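OK, a thread on house rules for robot arms in small kitchens and test spaces. I've been writing ours down since December and people keep asking me for them, so this is me being lazy and answering everyone at once. 1/13

Background: I look after the safe-working sheet at Trestia. We're small. We have arms, we have countertops, and we have a lot of opinions about dishes. The sheet started as one page taped to a cupboard and it got out of hand (my fault, mostly). 2/13

Rule one, and it's the one folks grumble at: hands off the counter while the arm is live. All of the counter! Not just the bit in front of the gripper. If you need your mug, you pause the arm, you say "paused" out loud, you get your mug. 3/13

I know, saying it out loud feels silly. Say it anyway. We borrowed that habit from a workshop at Lendlow, where they've been doing it for years, and after a week or so you stop hearing yourself. 4/13

Rule two: speed limits go by what's near the arm, and the job doesn't get a vote. We have three settings, which I wanted to call slow, slower and slowest. I was overruled. They're called A, B and C. Anything within reach of a person is C, the slowest. 5/13

Somebody always asks "but the object is soft, can I bump it up to B?" No! The object is soft. The arm is not soft. The arm is a big lump of metal with a motor in every joint and it couldn't care less what it's carrying. 6/13

Rule three is cables. Before the first run of the day, somebody moves the arm through its whole reach by hand and watches the cable the entire time. You're looking for snagging, pinching, rubbing, and loops that could hook a pan handle. Write your initials on the sheet. Yes, even if you did it yesterday. 7/13

The Tranberg guide (that's the binder we all got handed, 106 pages, I have read every one and I'd like a medal) puts cable checks in an appendix. I'd put them on the cover. Most of the stops in our log come down to a cable or a dish in the wrong place. 8/13

Food stuff, which I get the most messages about. Our policy is boring: if a gripper has touched it, no one eats it. Finger pads pick up all kinds of gunk between cleanings, and ours aren't food-rated. Fruit that's been handled goes in a marked bin and then to compost. Please don't snack from the marked bin. I shouldn't have to type that and yet it is printed on the sheet in capital letters. 9/13

Wipe the pads down between sessions, not just at the end of the day. Get right into the ridges with a soft brush. And let them dry completely before you start up again, or your grip force numbers will be all over the place and you'll spend the afternoon blaming the software (ask me how I know). 10/13

Things we tried and dropped: colored tape zones on the counter (peeled off, gummed up everything), a buzzer on every move (lasted one morning, we nearly threw it out the window), and a sign-off form with three signatures. We were waiting on a signature longer than we were running the arm. One name is plenty if that person really looked. 11/13

Still arguing about: whether you need a second person in the room for short runs. The Murthy folks say always. I say always for anything new, and one trained person is fine for a task we've done a hundred times. I might be wrong on this! If you've got a written policy either way I'd love to read it, my DMs are open. 12/13

Last one, rule four, short drops only. Whatever the arm is holding, you bring it down close to where it's going before the fingers open, and you never carry it high over the counter to save a second or two. A mandarin a short way above a white plate, like this one, is about the height I want to see, though I'd ask for it farther in from the rim before anybody lets go. Same rule for cups and anything that rolls. The October 2021 version of the sheet has all of this plus the cleaning table, and I'll send it to whoever wants a copy. 13/13

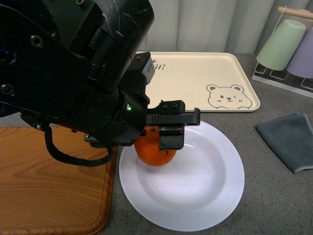
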